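Automation in the Returns Hall: The First Season

When the Pladetti site moved its returns sorting onto robot arms in May, the company issued a short statement on productivity and a longer one on safety. Neither had much to say about the people who had sorted returns by hand until then. I have worked in that hall for most of my career, lately as a shift planner, and I would like to set down what has changed for the staff.

The work itself is easily explained. Goods come back from customers unboxed, mixed and often without labels. They are tipped into bins, and each item must be lifted out, identified and sent on to resale, repair or disposal. Under the old arrangement, a sorter at Pladetti was expected to clear 676 items in a shift. The same station, with an arm supplied by Divia and one attendant, is now planned at 1,424.
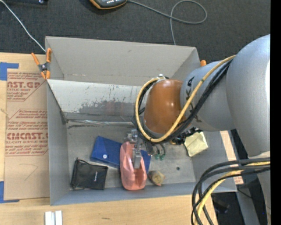 The attendant's position did not exist before. Its holder watches 2 stations, clears items the arm has failed to pick up, and decides what to do with anything the system cannot classify. Soft packets and items lying under other items make up most of these cases. The role is paid one grade above sorting, which the staff association requested and management accepted after 4 meetings.

Those who took the new position report less strain in the shoulders and wrists. They also report that the day is harder to fill. A sorter set his or her own pace within the hour and could talk across the table. An attendant waits, sometimes for long stretches, and is then needed at once. Several colleagues have asked to rotate back to the packing line for part of the week, and the planning office now allows this.

Training has been uneven. The first group received a full course at the Flornerus center, with time to practice stopping and restarting the arm. Later groups were trained on the floor between deliveries. In my view the full course should be restored, and I have submitted a request to that effect.

No permanent position has been lost so far. Temporary contracts were not renewed, however, and that should be stated plainly whenever the first figure is quoted. The Grīnberga site will introduce the same stations next, and its planners have asked for our shift schedules and our list of recurring stoppages. Both have been sent, together with the notes kept by the attendants on the evening shift.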